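Search the forum
Enter keywords Go

Ganthorpe hand-held gripper kit, worth the money?

rarn_tinker
Has anybody here paid for the Ganthorpe kit? You get a hand-held gripper, a charger and access to their training service. You do chores with it at home, they turn the recordings into a skill for your arm. The page says 100 recordings will teach it to fold a towel. I have an old Bunting arm in the garage and I'm tempted, but that number smells wrong to me.

postbox433
It smells wrong because it is. I did 157 for one towel on one table. It could fold that towel on that table. I moved it to the kitchen counter and it grabbed air. Support told me to record more, at my own expense.

Roland Wainwright
Depends what you compare it to. I had the Vinau kit before this and sent it back inside a week. The Ganthorpe fingers at least close square and hold thin cloth without chewing it. Mine came on 25th September and nothing has come loose yet.

postbox433
Holding cloth was never the hard part, Roland. I'm talking about the service. They sell you a skill and what you get is a lot of homework.

Roland Wainwright
Fair, but you used one table. Their guide says to change rooms. I've been working on beds, which are worse than tables in every way, and I get a decent fold maybe half the time.

rarn_tinker
Half the time is not what the page says.

Roland Wainwright
No, it isn't. I wouldn't pay full price again. Brown cloth on the bamboo mat, yellow fingers going in:
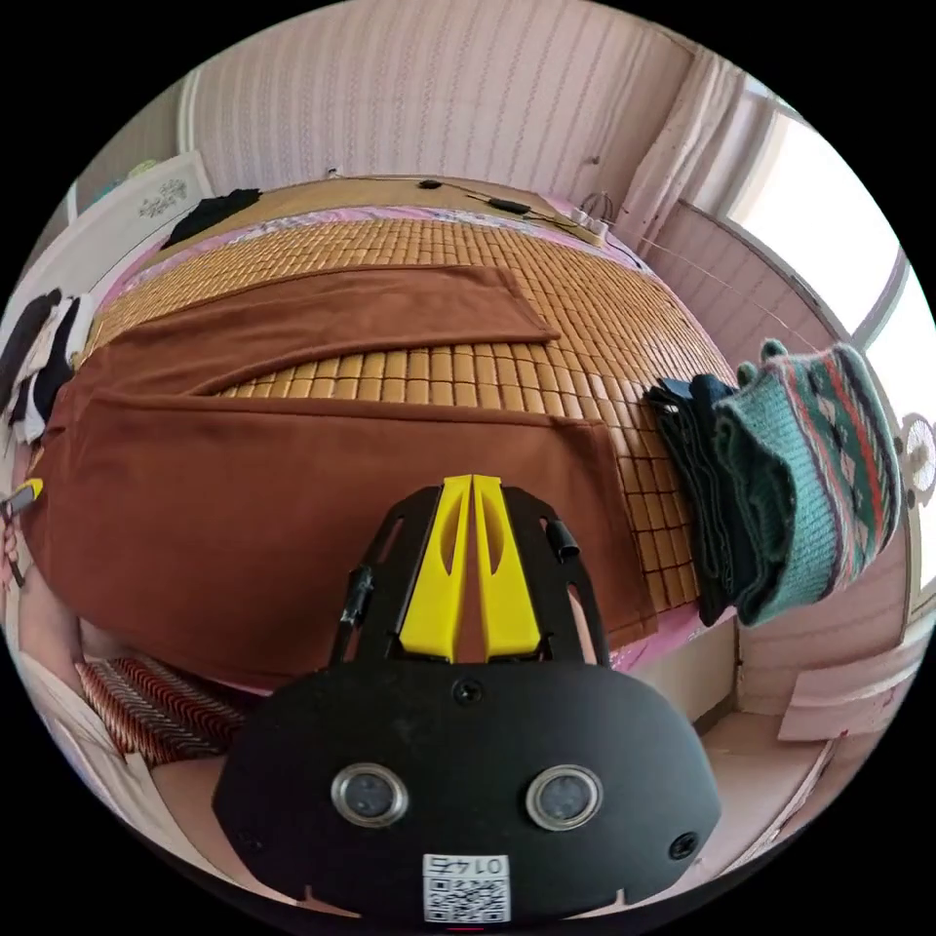 rarn_tinker
How long do they take to send back a trained skill once you upload?

postbox433
Two weeks for my first one, then nine days for the redo. The page promises 2 days, so ask them in writing before you order.

Roland Wainwright
Mine took roughly a week. Slow, I'll give you that.

rarn_tinker
OK, I'm holding off. If a used one turns up cheap I might bite, as long as the service account transfers with it.

postbox433
It doesn't. I asked in March when I tried to sell mine.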